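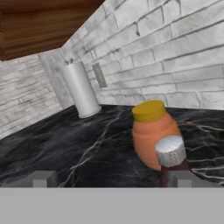 Frequently asked questions: Skimar wireless sensors and the Civenden gateway

Last updated 31 October 2025

General

What is in the Skimar range?

Skimar is a set of battery-powered sensors for temperature, humidity, door position and water leaks. The sensors send short radio messages to a Civenden gateway, which passes them on to the Sernov web service over your broadband connection. You read the results in a browser or in the Sernov app.

Do the sensors use my Wi-Fi?

No. They use a licence-free band below 1 GHz. The gateway needs an internet connection, and it can get that through a network cable or over Wi-Fi. Changing your Wi-Fi password has no effect on the sensors themselves, but you will have to enter the new one on the gateway if it is connected that way.

Can I use the sensors without a gateway?

No. A sensor with no gateway in range stores its readings for a limited time and then starts overwriting the oldest ones. There is no direct link between a sensor and a phone, except during set-up.

How many sensors can one gateway handle?

Up to 100. If you need more, add a second gateway to the same Sernov account. Sensors do not need to be assigned to one or the other. Both gateways will pick up whatever they can hear and the service removes the duplicates.

Range and placement

What range should I expect?

It depends on the building. Plasterboard partitions make little difference. Solid brick, stone and reinforced concrete reduce the range, and foil-backed insulation can reduce it a great deal. In an ordinary two-storey house a single gateway is normally enough. For outbuildings, test the position before you fix anything to the wall.

How do I test a position?

Press the button on the sensor once. The app shows the signal as good, fair or poor within a minute. Fair is fine for daily use. If it says poor, move the gateway first, as a small change there often helps several sensors at once.

Where should the gateway go?

Upright, off the floor, and at least a metre away from the router. Keep it clear of large metal objects such as fridges, boilers and filing cabinets. It is rated for indoor use only.

Can I put a temperature sensor inside a fridge or freezer?

Yes for a fridge. For a freezer, use the version with the external probe and leave the body of the sensor outside. The metal casing weakens the signal in both cases, so check it with the door closed.

Does a leak sensor work on any surface?

It needs to lie flat with its two contacts facing down. It works on tile, stone, vinyl and sealed wood. On carpet it will respond late, and we don't recommend it.

Can I fit an external aerial?

The standard Civenden gateway has an internal aerial and no socket. The Civenden Pro has a socket and is supplied with a short aerial. Use only the aerials listed in the Pro manual. A higher-gain type may take the transmitter over the permitted power.

Batteries

How long does a battery last?

That depends mostly on how often the sensor reports. At the default setting the battery in a temperature sensor should last over 9 years. Shorter reporting intervals and a poor signal will both bring this down.

Which batteries do they take?

Door and leak sensors take one CR2477 coin cell. Temperature and humidity sensors take one AA lithium cell. Do not use rechargeable cells. Their voltage is too low and the sensor will report a flat battery almost straight away.

Will I lose my settings when I change the battery?

No. Settings are kept in permanent memory. The sensor rejoins on its own after the change, which can take a few minutes.

Set-up and faults

The app can't find my sensor. What should I do?

Pull out the battery tab fully, hold the phone next to the sensor and press the button until the light flashes green. If it flashes red, the sensor is already registered to another account. The previous owner has to release it from theirs before you can add it.

The gateway light is amber. What does that mean?

Steady amber means the gateway has power but cannot reach the internet. Flashing amber means it is installing an update. Leave it plugged in until the light turns green.

I am getting error 87.

The clock on the gateway is wrong, usually after a long time in storage. Connect it by network cable and restart it. If your firewall blocks time servers, allow outgoing traffic on UDP port 123.

Why are there gaps in my graph?

Short gaps are usually missed messages. The sensor sends them again later and the graph fills in by itself. Gaps that stay are likely to mean that the sensor was out of range for longer than its memory could cover.

Compatibility and data

Do older Cruzado sensors work with the Civenden gateway?

Most do. Cruzado models with firmware 2 or later can be added in the usual way. Earlier ones use a different message format and cannot be updated. The firmware number is printed on the label under the battery cover.

Will support for Cruzado continue?

Cruzado sensors are no longer sold, but those already registered will go on working. Any change to this will be announced in January, along with the yearly update to the service terms.

Can I export my readings?

Yes. Go to Account, then Data, and choose the sensors and dates you want. The file is in CSV format, with times given in UTC.

Are the radio messages encrypted?

Yes. Each sensor has its own key, set at the factory. The gateway cannot read the messages. They are decoded by the Sernov service.

What happens if the internet connection fails?

The gateway keeps messages until the connection comes back and then sends them in order. You will not receive alerts while it is offline. You can turn on a separate warning that tells you by email when a gateway has stopped reporting.

How do I return a faulty unit?

Open a support request from the app with the serial number and a short note of the fault. Wait for a return number before posting anything to us. Please take the battery out and tape over its contacts.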